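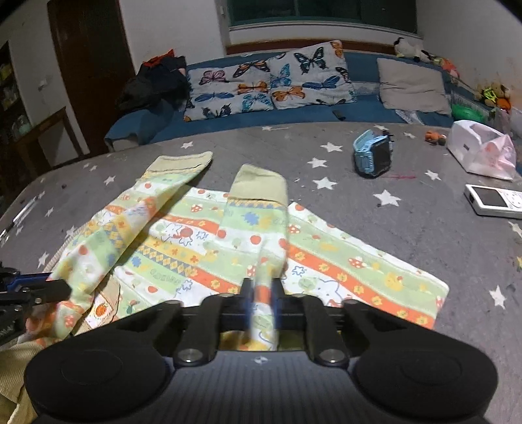
Two grippers, one garment: Huw Powell on the Trarkex method

Powell's group at Drultomham trains folding policies on demonstrations recorded with hand-held grippers in private homes. The current set, Bugti, has 3,309 episodes, all children's clothes.

"Sleeves are the hard part," he says. "One hand pinches, the other has to hold tension -- and the cuff still flips over."

The policy trained on 3,000 of them; the rest were held out. Flat folds succeeded in 90 percent of trials. With a twisted sleeve, the figure was 30.

Powell puts the gap down to grasp timing. "We label contact at closure. It should start earlier."

Relabeling begins in May.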